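Tidy in a Box? Brarnovano Shoppers Are Asked to Pay for Less Clutter

DINDUTON — A home-organizing outfit called Treloar wants people here to believe that the average living room can be put right in a single afternoon, and that the cost of the afternoon is money well spent. It opened its books to customers in Dinduton in November and has since moved on to the Brarnovano apartments across the river, where a flyer went under every door.

The flyer promises "a calmer surface in every room." It does not say how calm, or for how long.

What Treloar sells is called the Drovico method. A customer pays $600 for the basic visit, which covers the living room and one other room of the customer's choosing. For $948 the visit takes in a bedroom and a hallway as well. The full-home package is $1,586, and that one comes with a return call a few weeks later to see how things are holding up. Shelving, boxes and hooks are extra. So is hauling anything away.

Wendelin Mayrhofer, who started the business, was asked at a Monday evening talk in the Dinduton library what the method consists of. He said it begins with the tables.

"People start with closets and they get tired," he said. "A table is where the eye goes. You clear the table, you decide what belongs on it, and you put back only that."

Pressed on what happens to the things that don't go back, Mayrhofer said they are "rehomed within the home." A woman near the front asked if he meant moved to another table. He said no, and then said that sometimes it could mean that, if the other table was the right one.

The talk drew a decent crowd for a weeknight. Mayrhofer had slides, and he had a good many of them. Some were of rooms before a visit and some were of rooms after, though he did not always say which family or which package, and the "before" rooms were shot in the evening under a ceiling bulb while the "after" rooms got the morning sun. It is an old trick in real estate and it works just as well for coffee tables.

Hayley Pearce, who rents in the Brarnovano building, bought the basic visit in the first week. She said the two organizers who came were pleasant and on time. They spent most of the first hour on her living room table, and a large part of that on a question she had not expected to be asked, which was whether her picture frames should stand up or lie down.

"I said, well, they stand up, they're picture frames," Pearce said. "She told me that a frame lying flat is a frame waiting for a decision. I've thought about that a lot since and I still don't know what it means."

Pearce's frames ended up on a shelf. Her books ended up stacked on a corner of the table, largest at the bottom, where they have stayed. She said she likes how it looks. She also said she has stopped reading the one on the bottom.

Would she pay for it again? She thought it over and said she might have paid half.

Other customers are happier. Ekrem Çetinkaya and his wife took the middle package after their second child was born, and he speaks of it warmly. The hallway in particular had become hard to get a stroller through. He said the organizers moved a shoe rack, took down a mirror that hung too low, and found a place for coats that he had walked past for four years without seeing.

"You can say I could have done that myself," he said. "My wife did say that. But I hadn't."

That is probably the strongest case for Treloar, and it's one the flyer never makes. A lot of us will do on a stranger's schedule what we won't do on our own. Whether that should carry the name of a method is another question. Most of what is in the Drovico booklet, a stapled thing given out at the end of each visit, would be familiar to anyone whose grandmother kept a front room. Put like with like. Keep the middle of the table open. Don't set books where a cup will go. Wipe before you put back.

The booklet also has a page on "table zoning," with a drawing of a rectangle divided into corners and a center. Corners are for things that stay, it says, and the center is for things in use. There is a rule about frames (never more than one to a table) and a rule about books (never more than a hand's height). No source is given for either rule. Mayrhofer said they came from experience.

Pauline Dobson has some experience too. She ran a secondhand furniture shop in Dinduton until she retired, and she has been in more local living rooms than almost anyone, usually to measure something. She read the booklet at this paper's request and gave it back with pencil in the margins.

"It's fine," she said. "It's all fine. It supposes everybody's table is a rectangle."

Hers isn't, and neither are plenty of others. Slab tables and tables with shaped edges have been popular in the shops here for a while, and people have bought them for small apartments where a square corner catches you in the hip. A table with a wavy edge doesn't have corners in the booklet's sense. Dobson wondered where the books are supposed to go. 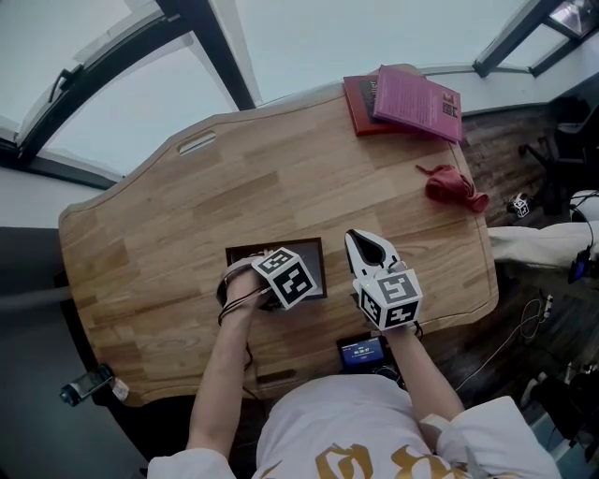 Mayrhofer said the organizers "adapt to the piece." He said a curved table still has ends, and an end can do the work of a corner. Dobson, told of this, said that in that case it wasn't much of a rule.

There is also the matter of the guarantee. The flyer says customers will be "satisfied or revisited," which sounds like a refund until you read it a second time. What it offers is another visit, of up to two hours, and only to rooms already covered. Bradley Entwistle, who lives two floors above Pearce, asked for his money back after the basic visit and was offered the revisit. He turned it down. He said he'd had enough of people in his kitchen, which was the other room he had picked, and which he now has trouble cooking in.

"They put the pans where the plates were," he said. "It looks great. I open the wrong door every single morning."

Entwistle has since put the pans back.

Asked how many customers have requested refunds, Treloar declined to say. Asked how many have bought a second package, it declined to say that as well, though Mayrhofer did offer that the response in Brarnovano had been "very encouraging." He would not give a figure for the share of homes still tidy at the return call. He said it wasn't the kind of thing you could put a number on, which is an odd position for a company that has put three numbers on its price list.

None of this makes the service a swindle. The prices are printed plainly, the people who come do the work, and nobody interviewed said they had been pushed into buying. Çetinkaya's hallway is easier to walk down. Pearce's living room does look better than it did. But a clear table is an afternoon's job with a damp cloth and a cardboard box, and the hard part begins the next day when the mail comes in and has to be set down somewhere. On that subject the booklet has a single line, advising readers to "choose a landing place for paper." Pearce chose the table.

Treloar plans another talk at the library, same room, starting at 7 p.m. Admission is free. Packages will be on sale at the door, and Mayrhofer said there will be a small discount for anyone who signs up that night. He did not say how small.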